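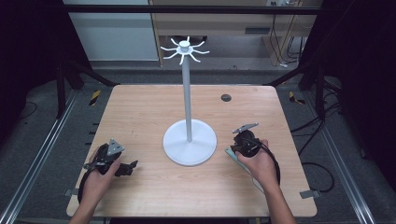 Mug trees, load order and tipping

March
Posted by the author of Shelf Notes

A mug tree has one mechanical problem. All the weight is carried on arms that stick out from a single pole, so every mug you add moves the center of gravity up and to one side. How far it can move before the stand goes over depends on the width of the base, the weight of the base, and the order in which you hang things.

I have been using an eight-arm stand in white, with the arms coming off a hub at the top like spokes. Older ones in our kitchen had the arms staggered down the pole in pairs. The single-hub type is easier to dust and takes any mug on any arm, but all the load sits at one height, and that height is the worst one for stability.

Test load was my everyday set. The Tillow mugs weigh 281 g each on the kitchen scale. The Imska is a half-liter soup mug at 646 g, and I only included it to see what would happen.

One Tillow on an empty stand: no movement at the base. Two Tillows on adjacent arms: still flat, though a firm knock on the pole makes it rock and settle. The Imska alone: the far edge of the base lifts if the table is bumped. I would not leave it like that near a counter edge.

Hang the first mug anywhere. Hang the second directly across from it. The third and fourth go at right angles to the first pair, and the remaining four fill the gaps, again as opposites. Unload the same way in reverse. In practice people take the mug nearest to them, so after breakfast the load is always lopsided toward the wall. Giving the stand a half turn before reloading takes care of most of it.

Handle size matters more than I expected. The arms are thin and curl up a little at the tip, and the curl is what keeps the mug from sliding off. A handle with a narrow opening has to be tilted to clear it, and on the Menon espresso cups the opening is so small that I need to steady the pole with my other hand. Those went back in the cupboard.

Mug diameter is the other limit. With 7 Tillows up, the last one goes in but touches both neighbors. If your mugs are wider than mine, plan on using every other arm.

I keep the stand on the wood table now. The counter by the sink has a slight slope toward the drain, and a slope uses up part of your margin before any mug is hung. Felt pads under the base are a matter of taste. I tried a set from Roketti and took them off again, as they let the base slide when I pulled a mug toward me.

Next I want to weigh down the base and repeat the Imska test.

2 comments

teapot_ledger
Does the half turn scratch the table? Mine left a ring on pine.

gridley44
I hang the heavy one first and then put two light ones across from it. Has stayed upright so far.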